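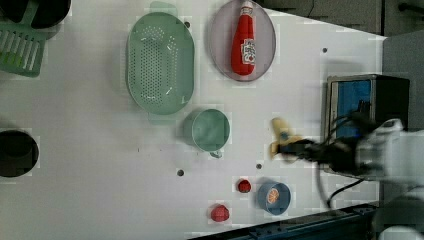
Nakley has opened a play kitchen corner at its Puvham store, the company said on 6 March 2024. Children can try out the cookware and pretend food before their parents buy any of it.

The pieces are laid out on a white tabletop and include an oval colander and a small cup, both in pale green, a plate and a red ketchup bottle. A small toaster oven stands on the right side of the table. Everything is meant to be picked up and moved, and staff put the table back in order at closing time.

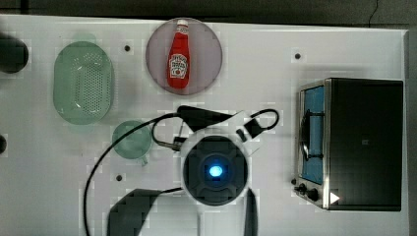

Elsa Kauppinen, who runs the Puvham store, said the cup and colander had been the most requested items from the Saarela line over the winter. "People want to know how big they are," she said. "It's hard to tell from a catalog."

The line now has 128 pieces, sold singly or in sets. A second corner is planned for the Nodik store in July - that one will have 2 tables and a lower shelf for younger children. Entry is free at both stores, and no booking is needed.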